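March has been all glassware over here! We passed 707 good examples on Saturday, which puts us a little over a third of the way to the 2,000 Thịnh Hoàng wants before he starts training Trono again. Clear glass is the hard part – the wrist camera sees the blue tape right through the dish, so we keep shifting things between runs and hoping the model learns to find the rim.
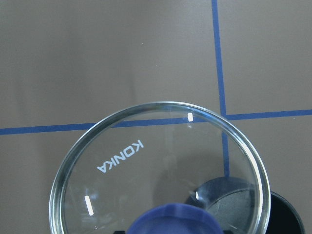

**LAB NOTES | Data collection**

Cúc Lương drove most of last week's runs, and she's gotten scary fast (200 in one afternoon, with snack breaks). We toss any run where the gripper bumps the glass and then freezes up. Next up is stacking 2 dishes, which I'm a bit nervous about. Want a turn at the controls? Come find me after lunch!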